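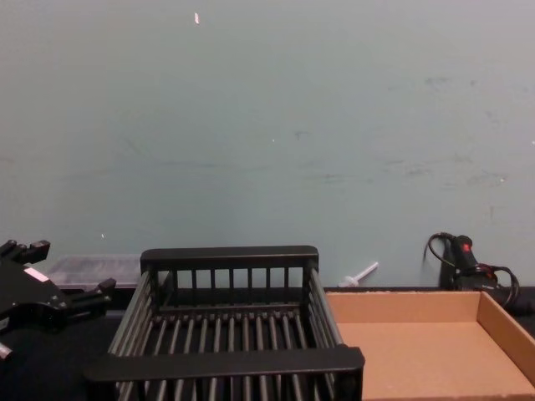 4. Resultados

4.1. Composición del corpus y calidad del registro

El corpus definitivo quedó integrado por 1135 noticias sobre violencia con arma de fuego publicadas en las ediciones digitales de los dos diarios analizados, Gesteo y Kodel. De ellas, 981 superaron el control de calidad descrito en la sección anterior y constituyen la base de los análisis que siguen. Las piezas restantes se excluyeron por tratarse de reproducciones íntegras de un mismo despacho de agencia o por carecer de una localización identificable en el texto. La codificación se realizó de forma independiente por 2 personas, con resolución de discrepancias a cargo del primer autor.

El esquema de categorías reproduce, con modificaciones menores, el propuesto por Zakharchenko para la prensa regional. La modificación de mayor alcance afecta a la variable «fuente primaria», que en la versión original agrupaba a testigos presenciales y familiares de las víctimas. En el presente estudio ambas figuras se registran por separado, dado que intervienen en momentos distintos de la cobertura y aportan información de naturaleza diferente. El cuadro completo de variables, con sus instrucciones de aplicación, se recoge en el anexo A.

4.2. El testigo como fuente inicial

En las notas de primera hora, entendidas como las publicadas antes de la primera comunicación policial, el testigo presencial es la fuente dominante en ambos diarios. Su testimonio suele aparecer en estilo indirecto, sin nombre propio y con una atribución genérica («según testigos», «de acuerdo con un vecino»). La cita literal es menos frecuente y se concentra en los casos ocurridos en espacios de reunión: templos, centros comerciales, recintos deportivos y salones de celebración.

La función de estas atribuciones varía a lo largo de la pieza. En el primer párrafo sostienen el hecho mismo – que hubo disparos, que hay personas heridas –, mientras que en los párrafos posteriores sirven para proponer una secuencia causal. Es en este segundo uso donde se observan las mayores divergencias entre la nota inicial y sus actualizaciones. Una discusión previa mencionada por un único testigo puede convertirse en el motivo del suceso en el titular de la segunda versión y desaparecer por completo en la tercera, sin que el diario advierta del cambio.

Kodel incorpora al pie de cada pieza un historial de modificaciones, si bien este se limita a consignar la hora de la última revisión. Gesteo no ofrece indicación alguna. En consecuencia, la comparación entre versiones solo fue posible mediante las capturas periódicas obtenidas con la herramienta Gornito, cuya frecuencia de consulta condiciona el alcance de lo observado.

4.3. Desplazamiento hacia la fuente institucional

A partir de la primera comunicación policial, la presencia del testigo se reduce y la voz institucional ocupa el titular y la entradilla. El desplazamiento es más abrupto en Gesteo, cuya redacción tiende a sustituir el texto anterior. Kodel, por el contrario, conserva los párrafos iniciales y añade la información oficial en la cabecera, de modo que en una misma noticia conviven a menudo versiones incompatibles acerca del número de heridos o del lugar exacto del tiroteo.

La figura 7 presenta la distribución de las fuentes primarias según la fase de cobertura. Los familiares apenas figuran en las dos primeras fases y adquieren peso en la tercera, dedicada al perfil de las víctimas y a los actos de despedida. Este resultado coincide con lo descrito por Ye en su trabajo sobre la cobertura del duelo, aunque en nuestro corpus el familiar rara vez es consultado sobre las circunstancias del hecho, y su intervención queda circunscrita al retrato personal.

Figura 7. Fuente primaria de la noticia por fase de cobertura en Gesteo y Kodel. Elaboración propia a partir del corpus depurado.

4.4. Limitaciones

Deben señalarse algunas restricciones. El periodo de recogida concluyó en septiembre, por lo que las actualizaciones posteriores, en particular las derivadas de procedimientos judiciales, no forman parte del análisis. Tampoco se examinaron los contenidos difundidos por los diarios en redes sociales, donde cabe suponer que la atribución adopta formas más breves.

El diario Shi, incluido en el diseño inicial, fue retirado del estudio al restringir el acceso a su hemeroteca durante la fase de recogida. Su línea editorial, de marcado carácter local, habría permitido contrastar si la proximidad al lugar de los hechos favorece la identificación nominal de los testigos. La cuestión queda abierta y se retoma en la sección 5, junto con la discusión de las prácticas de corrección en ambos diarios.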